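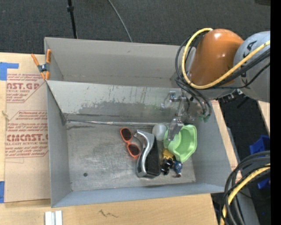 PRESS RELEASE

Kerkow publishes planning guide and fixed-price trial for first bin picking cells

23 June 2019 – Kerkow, a supplier of robot cells for small warehouses and repair shops, today publishes a planning guide for companies which want to buy their first bin picking cell. Together with the guide, the company starts a fixed-price trial, so that a customer can test its own goods before it signs an order for the full equipment.

The guide has 70 pages and is written for the person who must prepare the budget. It does not ask for knowledge of robot programming. It explains which costs come before the delivery, which come in the first year, and which return every year after that. Many buyers compare only the price of the arm. In the projects Kerkow has delivered, the gripper, the safety equipment, the cables and the work of installation together were often the larger part of the invoice.

Mixed goods are the main subject of the guide. A bin with one kind of part can be planned from a drawing. A bin with different things in it, for example sunglasses, a ball and a plastic bowl on its side, needs tests with the real items. Thin parts, clear surfaces and round shapes ask different things from the gripper, and the guide recommends to put the most difficult items on the test list first. The metal bin itself should also be part of the test, as a shiny or stained wall can change what the vision system reads.

The trial costs $2,313 for each site and takes place at the Narora test room of the company. The customer sends up to 70 items and receives a written report after 13 working days. The report gives the result of the picks for each item, a list of items which should stay with manual work, and a price for a complete cell. If the customer orders within nine months, the full price of the trial is taken off the invoice. Transport of the items to Narora is paid by the customer, the return is paid by Kerkow.

The first company that used the trial before its public start was Demirtaş, a dealer in returned household goods. It planned two cells for its sorting hall. After the report it ordered one cell, and moved the rest of the budget to a second set of gripper fingers and a service contract. "We had money reserved for the wrong things," the company writes in its comment on the trial. "The report was not always pleasant to read, but we could give it directly to our bank."

For customers who do not want to buy at once, the leasing firm Dreston offers a monthly plan for the same equipment. The plan includes the arm, the gripper and one yearly inspection. Spare fingers and bins are not included – they are wear parts and must be planned separately. The guide has a table for this, with empty columns for the customer's own prices.

Kerkow also asks buyers to reserve time of their own staff. One person from the shop floor should be free for the days of installation, and the same person should take part in the training. Places for trials are open now, and the first free dates for installation of new cells are in October.

The planning guide is free of charge and can be requested from the sales office of Kerkow. A printed copy is sent on request.

About Kerkow
Kerkow plans, builds and services robot cells for picking and sorting. The company works with small and middle-size customers and operates its own test room in Narora.

Press contact: Kerkow, press office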